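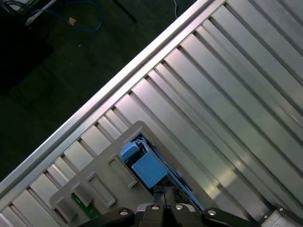 The Durneo bench kit costs 740 a month to rent, and the sales page says it will have a new assembly job running in two days. I think the price is fair and the promise is wrong.

We rented one in April. Setup went well. The arm bolts to a slotted metal table, the parts sit in a flat gray plate, and the gripper goes in for them between two fingers. Badeck makes a cheaper kit, but its table is short and its manual is worse.

The trouble is the plate. Every new part needs its own, cut so the piece lies the same way each time. Durneo lends you one plate and sells you the rest. Ours took 11 working days to arrive, and the second had to go back. Blažena Tichý, who ran the trial with me, had 4 jobs planned. We finished one.

A rental firm should rent the whole thing - plates included. Charvát already does this with its small presses, and customers put up with a higher monthly bill. Durneo could charge more and I would pay it.

Until then, ask for the plate delivery date in writing before you sign. The arm will be ready long before you can use it.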